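Folding Study: Frequently Asked Questions

What is this study about?
We want to know if a robot can learn to fold clothes from people who fold them at home with hand-held grippers. The work is run by Letay Bogale and Cleiton Fontes at Orenia.

Why not fold in the lab?
Lab tables are flat, and bedrooms are messier. A policy trained only on our lab table did poorly on beds, so we moved most of the recording into homes.

Does the person use one gripper or two?
Two, one in each hand. Each gripper carries its own camera, and the two views are lined up in time afterward by our Rurgate software.
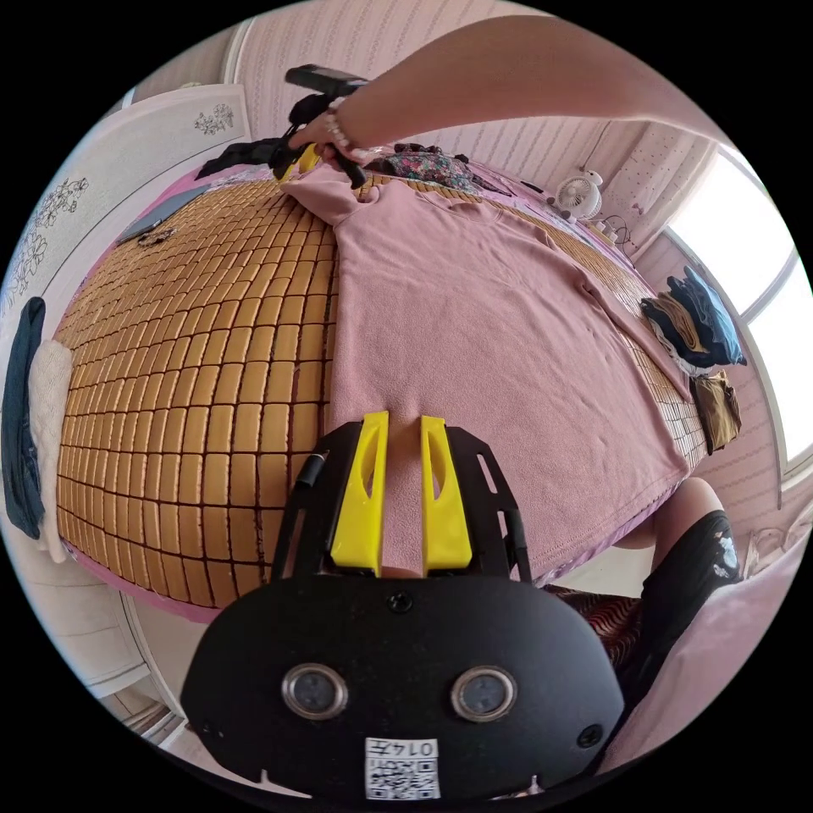
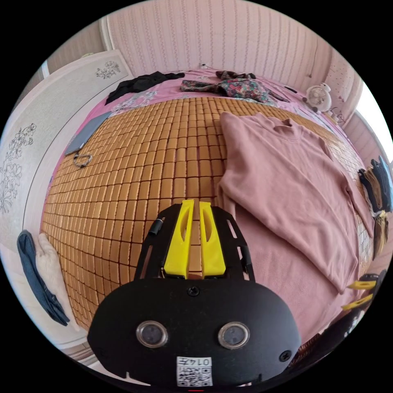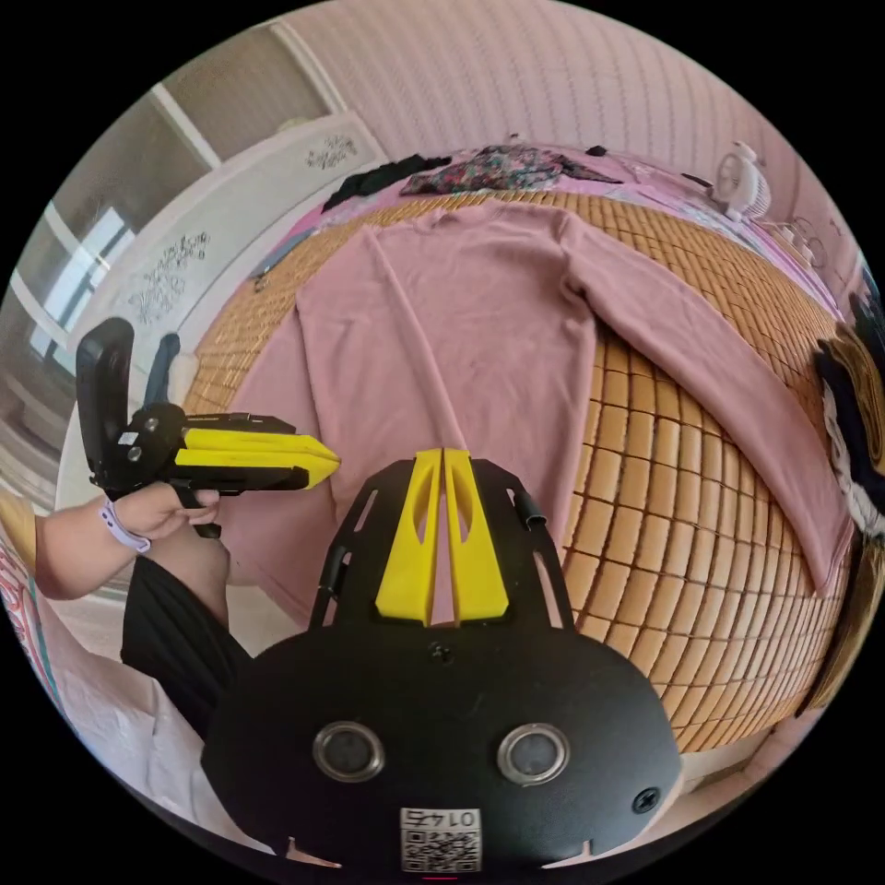 Pink long-sleeved sweatshirt on a bamboo mat, gripper view (third picture).

Do I need to clear the bed first?
No. Leave enough room for the garment and keep other things where they usually are. Clutter at the edges is useful to us.

How long is a session?
Two hours, with a break of 15 minutes. Most people finish some 24 folds in that time.

What counts as a good fold?
Any fold you would put in a drawer. We don't ask for a set method - one sleeve first or both together is fine. Failed tries are kept too and marked as failed.

What have you found so far?
Training on varied beds helped more than adding more folds from the same bed. Sleeves are still the weak point, mostly when one ends up under the body of the garment.

Are the recordings public?
Not yet. We plan to release a first part in June, after each household has checked its own recordings. Anything they want removed is removed.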